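首页 > 项目 > Piditz 仿真抓取 > 进展报告
概况 进展 数据 经费 联系
请输入关键词 搜索

Piditz 项目进展汇报
2021年2月27日

先说好消息吧，从去年11月开始折腾的双臂仿真环境，总算能稳稳当当跑起来了！上次汇报时我还在抱怨接触参数，夹爪一合拢，小件就往外弹，看得人直冒火。后来我把指面摩擦和夹持力拆开来调，又给 Jivorus（我们那个抓取策略）加了一段慢速合指，情况好多了。小件里我最喜欢拿带接口的小盒子做测试，棱角多，标签又花，对腕部视角的识别挺有挑战。 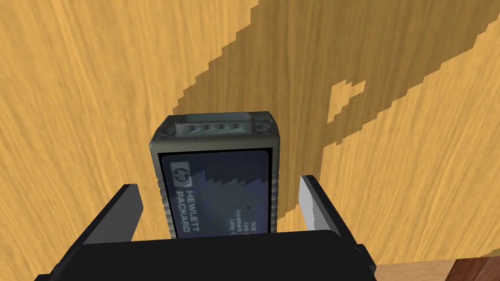 图1 仿真中两指夹持带 HEWLETT PACKARD 标签的小型电子器件

这一阶段一共跑了200回合，物体摆放位置和光照都做了随机化。加慢速合指之前成功率是62%，加上以后我没敢马上报数，因为有29个回合的日志时间戳对不上，得重跑。眼下能说的就是，掉件明显少了，尤其是竖着拿的时候。

头部视角这边也有进展。原先策略只看腕部画面，手臂一抬高就不知道桌子在哪儿了，现在把广角画面一起送进去，两张木桌都能照顾到。
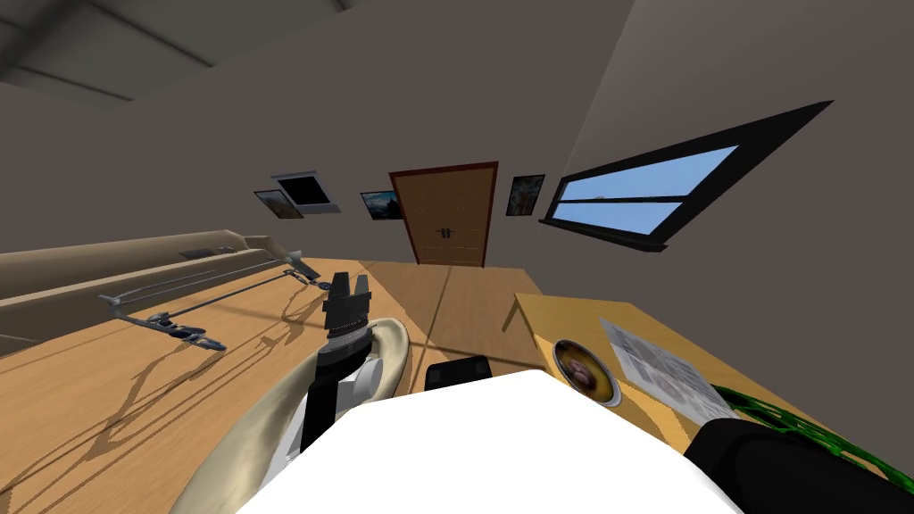 广角的畸变我一开始想先校正再训练，试了两周，边缘信息丢得厉害（桌角的东西干脆没了），索性直接用原始画面。网络自己学得还行，训练时间倒是长了些，每轮大概要100分钟，我一般睡前挂上。

长杆类工具还是老大难。细杆加夹具，影子又碎又乱，分割模块老把影子当成杆的一部分。Rissanen 渲染器的软阴影选项我打开试过，有改善，可是慢得让人心疼，还在找折中的办法。

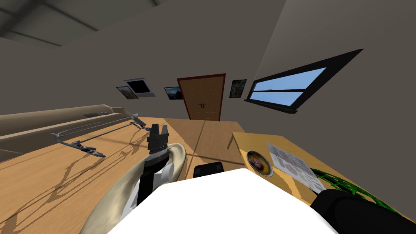 第3页

另外一件事是视角对不齐。腕部相机跟着手走，手一翻，画面里全是墙和顶，策略就有点发懵，会在原地来回小幅摆动。我给这类画面单独加了一个“没看到目标”的标记，让它优先听广角那一路的。

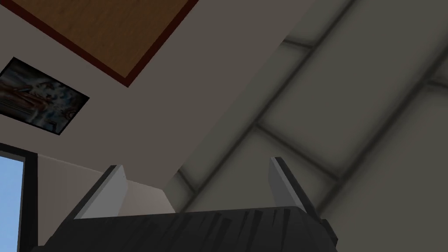 改完只在小批数据上试过，摆动少了，不过偶尔会反应慢半拍，我猜是两路切换的门限设得太保守，下个月细调。

经费方面没什么意外，主要花在 Workisura 的机时上，余额够用到下一阶段。要是能再批一块存储盘就太好了，广角画面实在占地方！重跑的结果出来后，我会把成功率补进附表一起发过去。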